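Chemins ordinaires, entretien ordinaire : pour une politique de la sobriété

La commune de Giddale consacre chaque année une part modeste de son budget aux chemins de promenade. Dans le projet Loletti, soumis à l'avis des habitants jusqu'en juillet, il est proposé de revêtir d'un enrobé neuf l'ensemble des liaisons piétonnes, y compris celles qui traversent les prairies. L'association Wurnard approuve le principe d'un effort accru. Elle conteste en revanche que le même traitement doive s'appliquer partout.

Le réseau concerné comporte des sections de nature très différente, auxquelles correspondent des usages et des coûts d'entretien distincts.

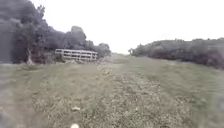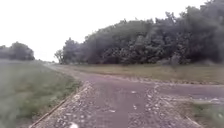 Un passage dans l'herbe tondue, une voie revêtue dont les bords se couvrent de gravier : deux états du sol, deux besoins.

Le bureau d'études Shakya estime la dépense à environ 3 523 euros par tronçon, hors terrassement. Appliquée à des sentiers que la seule fréquentation suffit à maintenir ouverts, cette somme nous paraît mal employée. Une tonte régulière et la reprise des zones tassées rendraient le même service aux promeneurs, tout en préservant la perméabilité du sol.

Les voies déjà revêtues appellent au contraire une intervention rapide. Le gravier accumulé sur les rives gêne les cyclistes, les poussettes et les personnes à mobilité réduite. Nous demandons deux balayages par an, la réfection des accotements et une attention particulière aux embranchements, où les trajectoires se croisent.

L'association souhaite enfin que le conseil municipal publie un classement des chemins en trois catégories, assorti d'un calendrier d'entretien, avant toute attribution de marché. Elle transmettra ses observations écrites à la mairie dans le cadre de la consultation.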